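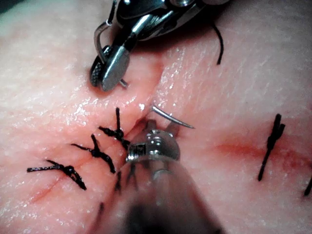
Ward boundaries: where we've got to

Quick one this time, I've got the draft map on one screen and this on the other and the kettle's just gone off.

For anyone who missed the last newsletter: the town's wards are being redrawn. The review started in March, stopped, started again, and the draft map finally went up last week. Comments close on October 12, 2020, at noon. Noon, mind, not midnight. A few people were caught out by that last time round and were quite cross, me included.

The short version is that Seixas ward gets bigger and Sunia ward gets smaller. The line between them used to run along the old railway path. Under the draft it comes down the middle of Soltton Road instead, then cuts behind the school and joins the river by the allotments. If you live on the even side of Soltton Road you stay in Sunia. Odd side, you go to Seixas. So neighbours who share a bus stop and a bin day and a row of parked cars will have different councillors. 400 electors move in all.

Why does it matter? Well, Sunia has been won by small margins at the last three elections and the odd side of Soltton Road is where a lot of the votes come from. Everybody in both parties knows this, and everybody in both parties has been very polite in not saying so in public. The officers' report says the numbers have to be evened up, and they do. Seixas has lost electors every year since the flats came down. No argument there. The argument is over which streets.

Cllr Gervásio Bezerra, who sits for Sunia, wants the line put back on the railway path and the difference made up from the north end, past the garden centre. He told the September meeting that the draft was "drawn by someone who has never tried to cross Soltton Road with a pushchair". He also said that he'd accept a smaller ward if it was a sensible shape, which I thought was fair enough. Asked whether he was mainly worried about his own seat he said no, and then said it again at some length.

Vanderleia Rangel, who stood against him last time and is expected to again, backs the draft. Her point is that the railway path stopped meaning anything as a boundary once the footbridge opened — people go back and forth all day, the kids on the far side go to the same school, and the north end has nothing to do with Seixas whatsoever. There's no direct bus, for one thing. She has put in a written comment saying so and it's on the council website with the rest, page 31 or thereabouts, the numbering goes wrong.

I went to the meeting and I'd say the room was split. Mostly by which side of the road they'd walked from.

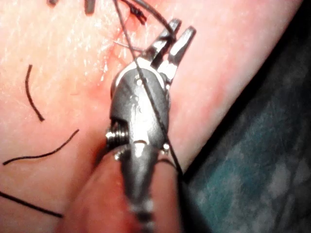
The other thing that came up, and took up far too much of the evening, was the online form. The council has bought it in from Plalosis, the same people who did the parking permits. You get 400 words per comment and it does not tell you when you've gone over. It just drops the end. So if you wrote a long one in the first week please go back and check it, you can look it up with the reference in your email. Mine had stopped in the middle of the bit about the school. The clerk says the limit will stay but a counter is being added to the page. It wasn't there when I looked this morning.

Paper comments are fine too and have no limit at all. Forms are at the library desk and at the front office, or just write a letter. Put your name and postcode on it or they can't use it. You don't have to say which party you vote for and I'd suggest you don't, it only gets the thing filed as campaigning.

Number of comments so far: 454. Which is a lot for us!! The last review got fewer than that in the whole period. I haven't read them all but the ones I have read fall into the usual heaps — people who don't want to move, people who want the names kept, and a fair number about potholes which really ought to go elsewhere. On names, the draft keeps both Seixas and Sunia as they are. There was a rumour they'd be merged into a "Riverside" but it's not in the papers and the clerk said she'd never heard of it.

There are 2 drop-in sessions left, both at the library, both in the evening, times on the door. The big printed map will be out on the table. Do go and look at the printed one if you can, the online map is hopeless on a phone and the colours for the old line and the new line are nearly the same. Someone from the elections office will be there to answer questions on polling stations. If the draft goes through, odd side Soltton Road would vote at the Methodist hall and not at the school. That's a longer walk and up the hill. Worth mentioning in your comment if the hill is a problem for you, I'm told they do take notice of access.

After the closing date it goes back to officers, then full council gets a revised map, then a vote. No date for the vote yet. Both Bezerra and Rangel say they'll go along with whatever comes out, though neither sounded thrilled. New wards would be used for the next full elections. Any by-election before then is on the old lines, so nothing changes for you tommorow.

We're not taking a side as a newsletter. I've got a view and so has everyone who helps fold the thing, and they aren't the same view. Letters welcome for next time, either way, keep them shortish and please sign them. Email or through the door at the usual address. Not under the mat, they get damp.

Ward surgery times are unchanged, see back page.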